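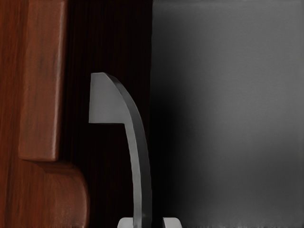 Buy a better robot and quit fussing with the fingers, a reader wrote after we last mentioned the drawer cell at Vuder. It was the shortest letter we got on the subject and the most expensive.

Vuder makes cabinets in Plurnska, in a building that used to make shoes and still has the stairs for it. At the end of the line stands a cell whose whole job is to open and close drawers. It pulls each one, feels how hard it had to pull, pushes it home and moves on to the next. A drawer that sticks goes back to the bench. The machine's name on the paperwork is Cell 16. On the floor it is the Usurier, as it has a habit of taking a little more than it was lent, mostly veneer.

I went for the September service, when the line stops for a morning and the cell gets the kind of attention most of us save for a car the week before selling it.

Much of that attention is paid at a desk. Before a wrench comes out, the crew loads the cell into Zapata, the simulation package Vuder has used since the machine went in, and runs the gripper up to a wooden drawer front that exists only as geometry and some very nice grain. The view they like best is the uncomfortable one, down at the fingers, where the curved finger with its flat tab hangs in the dark gap beside the wood and half the screen is blurry gray. You can't see the robot from there. You can't see much of the cabinet either. You can see whether the tab is going to clear the raised panel, and that is what the morning is about.

The tab is a fussy piece of design. It sticks out sideways from the end of the finger, a bit like the end of an old telephone handset, and it has to slip past a panel edge before it can catch anything. A straight finger would be easier to make and easier to set up. It was tried first. It could push a drawer beautifully, and then it stood there.

So the clearance gets checked on screen, with the finger parked short of the wood, and after that in the cell, with a strip of card. The card is from a cereal box. There is a proper set of feeler gauges in the drawer under the controller, in its original wrapper, and the lead technician told me it was very accurate and that the card was better, because the card doesn't scratch.

Then the covers come off. The fingers are held to their mounts by small screws with thread lock on them, and by the end of a run the thread lock is doing most of the holding. They get wiped, looked at under a lamp, and swapped if the inside corner of the tab shows a pale line. That corner takes the pull of every drawer. A finger is good for 200 hours if the orders are all painted cabinets and rather less if someone has sold a kitchen in heavy hardwood, which someone generally has. Spares live in a biscuit tin, labeled in three handwritings that disagree.

After a swap comes the part nobody enjoys. Every new finger sits a hair differently from the old one, so the cell has to be taught where its own fingertips are. There's a steel post bolted to the corner of the base for this. The arm creeps up and touches the post from one side, backs off, touches it from the other, and does so again at a different height, with the gravity of a doctor tapping a knee. It takes 13 minutes. Talking is allowed but doesn't seem to happen.

The new numbers go back into Zapata, and the approach is run again on screen against the rounded block below the panel, where the profile steps out toward the gripper. This is the step people skip, and I was shown what happens when they do. It is kept on a shelf by the door: a drawer front with a groove along its shoulder, quite even and rather handsome, if you were in the market for grooves.

I asked how far they trusted the picture. Up to a point, was the answer, and the point had a location. Wood in Zapata stays the size it was drawn. Wood in Plurnska swells when it rains, and the simulated cabinet has never once been delivered on a wet pallet. The crew lets the software tell them the path is possible, then runs the first real drawer at a crawl with a hand beside the stop button. Last year they gave the model a slightly fatter panel to argue with, which helped, and which led to a long dispute over how fat a panel ought to be. That dispute was still going when I left.

The force sensor is last. It sits behind the gripper, and the test is to hang a known weight from the wrist and see whether the cell agrees. The known weight is a 300 gram jar of instant coffee, weighed full, glued shut and marked DO NOT DRINK in red. The cell and the jar agreed on the second try. On the first, someone had left the cereal card tucked behind the finger.

By lunch the covers were back on and the Usurier was pulling drawers at half speed, with a stack of cabinets waiting and the bench crew standing by to receive the ones it didn't like. It rejected the first. They took it off, ran a thumb down the slide and found a staple.

As to the reader's letter, I did pass it along. A better robot had been priced, I was told, and it came without fingers.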